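Filed under: Local weather / Roads & Power

Wind warning for Balcombe, Saturday looks worst

Quick one this week, phones going nonstop.

Strong wind warning is out for Balcombe and the Liapis flats from early Saturday. Gusts first, then rain behind it, easing by dark if the change comes through on time. It might not. February has been like that.

Power was off to 308 homes after the last blow. Most were back by tea time but a few on Grereck Road waited until the next morning, and Jitendra Bisht lost a freezer full of lamb. So charge your phones Friday night. Torches too. Fill a couple of jugs if you're on a pump. 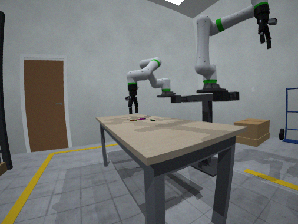 Two robot arms over a wooden work table (computer rendering).

Grereck Road may shut at the lower crossing. Dinesh Tyagi will have the gate key and will text the list before he closes it. Not on the list? Ring Anju Rawat, she is doing the numbers this time. Please dont drive around the barrier, it took a tractor to get the last ute out.

Sandbags at the hall from 3 pm Friday, 16 per house while they last. Bring your own shovel. Sarmīte Vasiliauskas has a trailer and can drop off to anyone past the quarry, but she needs to know by noon.

Trampolines, shade sails, wheelie bins: tie down or bring in. Asuka Ishida found her neighbour's gazebo in the dam last time and would rather not do that agian.

Market is off. Stallholders get their fee carried over to the next one. Junior cricket still undecided, coaches will message by 7 am.

If a line is down stay well back and ring the power company, then the fire shed. Trees on private land are yours to sort, sorry.

More when we have it.

14 shares | 6 comments

Related
Rain gauge readings: where to send yours
Grereck Road culvert works pushed back again
Generator safety, a short reminder
Hall roof fund passes $3,000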